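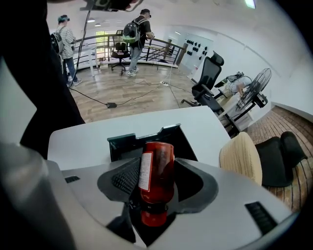 3.2 Bottles that stand on their heads

Squeeze bottles were the awkward category. Most of the objects in the Clunumby household inventory have an obvious right way up – a mug, a kettle, a cereal box – and coders agreed on it without talking. With squeeze bottles they didn't. Some are made to stand on the cap, some on the base, and plenty of people store the base-standing kind cap down anyway because the last third won't come out otherwise. So orientation had to be coded separately from type.

Working definition. A squeeze bottle is any flexible-walled container, emptied by pressing the sides, with a single opening at one end. Pump bottles excluded. Tubes excluded too, after some arguing (see 3.4). Cap-down means the opening faces the floor, whether the bottle is resting on the cap, leaning in a door shelf or being held. Figure 2 has a cap-down bottle, red plastic, the black ring at the neck near the lower end. Its label runs vertically along the side, which turned out to matter more than we expected.

Why the label matters: coders first used the printing to decide which way up a bottle was "meant" to be. Works fine on a label with horizontal text. A label that runs along the length gives you nothing, or gives you two answers. Shona Purves went back through the first batch and found that nearly all the disagreements were on bottles of this sort. We dropped "intended orientation" as a variable at that point and kept only observed orientation plus cap width (wide / narrow / can't tell). A wide flat cap is a fair sign that the maker wanted it upside down. Fair, not great. Several of the narrow-capped ones in the Lorimia homes were cap down inside a mug or a jar, so clearly nobody there was reading the design cues.

The inventory as a whole has 3022 entries from 45 homes. Squeeze bottles are a small share of that but they show up in almost every kitchen and most bathrooms, and they move around. Participants were asked to list everything kept in the fridge door, the shelf next to the stove and the edge of the bath or shower. Three places, chosen because the pilot showed that these are where bottles pile up. Under-sink cupboards were left out. In hindsight a mistake, a lot of refills live there.

Materials and color. Coded from participants' own words where possible. "See-through-ish" and "kind of shiny" were common, and we merged these into translucent and glossy. A bottle can be both, and the one in Figure 2 is glossy and slightly translucent, so the level inside might be guessed at but not read with any confidence. This is the usual complaint. In interviews people said they squeeze, shake, hold the bottle up to a window, then squeeze again. Strong colors make it worse. One participant in Cele had put rubber bands on hers to mark how full they were and moved the bands down every week or so, which we mention only because it was the single case of anybody keeping track on purpose.

Reasons for cap-down storage fell into a few groups. Speed at the table was the main one: the contents are already at the opening and there's no wait. Getting the last of it out, close behind. Then shelf fit – an upside-down bottle with a wide shoulder sometimes fits where the same bottle upright doesn't – and habit, where the participant had no reason and was a bit surprised to be asked. Complaints were leaks around the cap, crust on the shelf, and bottles tipping over whenever the fridge door was shut hard. Tipping was reported mainly for nearly empty bottles. Nobody should be shocked by that but it hasnt been written down much.

Base-standing households were less talkative. Mostly they said it looked tidier. Two had changed over from cap-down after a spill and didn't plan on going back.

A word on the older material. The Hitudar survey, run in 2000, asked about containers in general and had one tick box for "plastic bottle, other." We tried to match it to our categories and gave up. Squeeze bottles, dish soap and drinks all appear to be in there together. Any comparison over time would be guesswork and we don't make one.

Coding was done by Niamh Egan and Shona Purves seperately, then compared. Where they differed on orientation the entry was marked unresolved and stays in the counts for type and location only. No third coder; there wasn't time in the April round. Bottles that participants described as lying on their side went under "other" along with the ones kept in a drawer.

Remaining problems. Lists were self-reported, and some participants obviously tidied up first. Several said so. A fridge door that has just been wiped down and sorted is going to have more upright bottles than the same door on a normal evening, and we have no correction for this. Section 3.3 looks at the homes that sent in a second list.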